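The Flulldale Stone Care Kit

Posted in October by the woman who runs the Sisley shop

I'll start with the confession that I ruined a perfectly good vanity top before I ever sold a bottle of anything. White vinegar, a spray bottle, and a lot of confidence! I had read somewhere that vinegar cleans everything, and it does a fine job on my kettle, but marble is not a kettle. I ended up with a constellation of dull spots next to the soap dish, and I looked at them every morning for years while I brushed my teeth. So when I opened the Sisley shop, stone care was the first shelf I filled, and the Flulldale kit is the one I've kept on it ever since.

The kit comes in a flat gray box with a lift-off lid (keep the box, it fits under most sinks). Inside you get a bottle of daily cleaner, a smaller bottle of sealer, a tub of poultice powder for stains, two soft cloths and an applicator pad. The cloths are the good kind with no stitched edge, so there's no hard seam dragging over your polish. I've bought them separately for my own house and I use them on my glasses too, which I probably shouldn't admit.

What I use it on

Marble, mainly, and also limestone and travertine. The sealer is fine on granite, although plenty of granite hardly needs it. Please don't put it on quartz countertops. Those are made with resin and the sealer just sits on top and goes streaky, and then you email me, and then I feel terrible. If you don't know which one you have, put a few drops of water somewhere out of sight and go make a cup of coffee. If the stone has gone darker under the drops when you come back, it's drinking, and it wants sealing.

The daily cleaner

It's pH neutral and smells very faintly of cucumber. Item number 213 if you only want the refill. Two or three sprays does a whole vanity, and people nearly always use too much, me included. Spray the cloth instead of the counter, wipe, flip the cloth to the dry side, and buff. If you're seeing a haze, you've used too much or your cloth is full of fabric softener – wash the cloths without it.

The sealer

Item number 735. This is the one people are nervous about, and I was too. Clean the counter the night before and leave it alone until morning so it's properly dry. Then wipe on a thin coat with the pad, working in sections about the size of a bath towel, wait 7 minutes, and wipe off everything that hasn't soaked in. That last part matters more than all the rest. Sealer left sitting on the surface dries sticky and you'll be scrubbing it off with more sealer (yes, that's really how you get it off). Open a window while you're at it.

I do my own bathroom once a year. The kitchen gets it more often, on account of the lemons.

A sealer slows down stains. It will not stop etching, and I wish somebody had explained the difference to me back in my vinegar days. A stain is something soaking in, like oil or coffee or hair dye. An etch is acid eating the polish, and it'll do that straight through the best sealer on earth. Toilet bowl cleaner is the worst thing I know of for this, and some face toners aren't far behind.

The poultice powder

Mix it with water until it's like peanut butter, spread it over the stain, tape plastic wrap over the top and leave it overnight. Then take the plastic off and let the paste dry out all the way before you lift it. I got an old ring of hair oil out on the second go. The first go only made it paler and I nearly gave up.

How it compares

I also carry the Fullier spray, and I like it! It's cheaper and the trigger is nicer. It leaves a bit more shine than I want on honed stone, though, so if your counter is matte I'd go with Flulldale. For polished stone you could honestly pick either one. Bakalis makes a paste wax that a couple of customers swear by, and I stopped stocking it after it yellowed on my own windowsill.

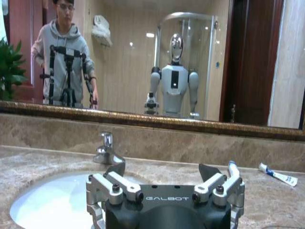
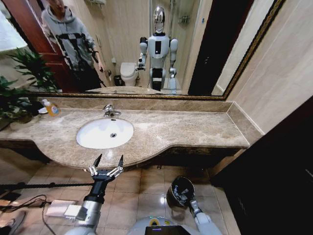 Color is the other thing I get asked about all the time, usually by people who are afraid the sealer will darken their stone. It shouldn't, as it's a natural-look sealer, but you should still try it in a corner first. Beige and brown marble like this vanity top is very forgiving, and it hides water marks so well that folks forget to wipe it down for weeks. Pale stone gets all the worry and the tan stuff gets neglected. Run your hand over it near the faucet, and if it feels rough, that's probably mineral buildup from hard water. Go at it with the daily cleaner and a lot of patience, and keep the descaler far away from it.

Shipping and returns

Orders over $100 ship free. Unopened kits can come back any time, and opened ones too if something is wrong with them. The sealer can't go by air, so if you're a long way from me it travels by truck and takes its time. Please don't leave it on a freezing porch overnight.

Comments

marbleandmutts: Did my shower bench with this and the water beads up like a freshly waxed car. I did wait too long before wiping though and had to do the more-sealer trick. It worked, my arms hurt.

tilly_b: Does the poultice work on rust? I have a ring from a shaving cream can.

Shop reply: Not this one, sorry! Rust needs a different poultice made for it. Please don't use the rust remover from the laundry aisle, most of those are acid.

GroutExpectations: Using the refill on a honed limestone sill. No streaks. Wish it came in a bigger bottle.

oldhousejen: Mine arrived with the lid of the powder tub cracked and a new one was here before I'd finished complaining about it.

We use cookies to remember what's in your cart. By continuing to browse this shop, you agree to our use of cookies. Accept / Manage settings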